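Rallwood Equipment Recovery Project
Progress report to the Carnholm fund
Reporting date: 13/04/2026

1. Work completed

The workshop has received 36 retired desktop towers under the grant. Of these, 11 have been opened, inspected and entered in the parts register. Each tower is laid on its side with the side panel off, so that the power supply, board and drive bays can be reached from above.
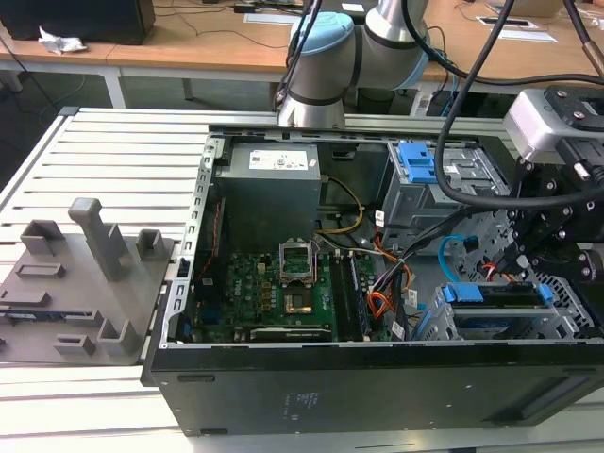

Figure 1. Tower with side panel removed; Dell board, CPU retention bracket raised.

Memory is logged by slot before removal. Power supplies are kept with their original case until the label has been copied to the register.

2. Drive bays

Drive removal remains the slowest step. The carriers differ between batches, and three cages received in November had bent rails. Intact blue trays are kept for reuse – the supplier, Gerkex, no longer stocks replacements. 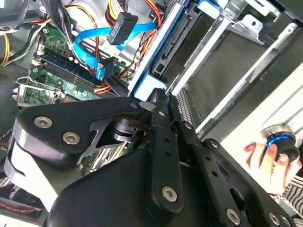
Figure 2. Blue drive tray in the cage, with metal bays to the right.

3. Bench layout

The work is done on a slotted aluminum table. Cable routing is recorded before any connector is pulled, as the register form now has a field for it.
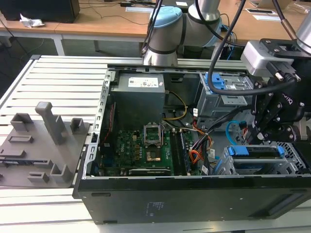 Figure 3. Open tower on the bench, gray fixture plate against the left wall of the case.

4. Next period

A further 13 towers are scheduled. Tested memory and drives will go to the Karagiannis store for reissue. Spending on hand tools is nearly at the approved limit – no increase is requested. The revised parts register will be sent with the next claim.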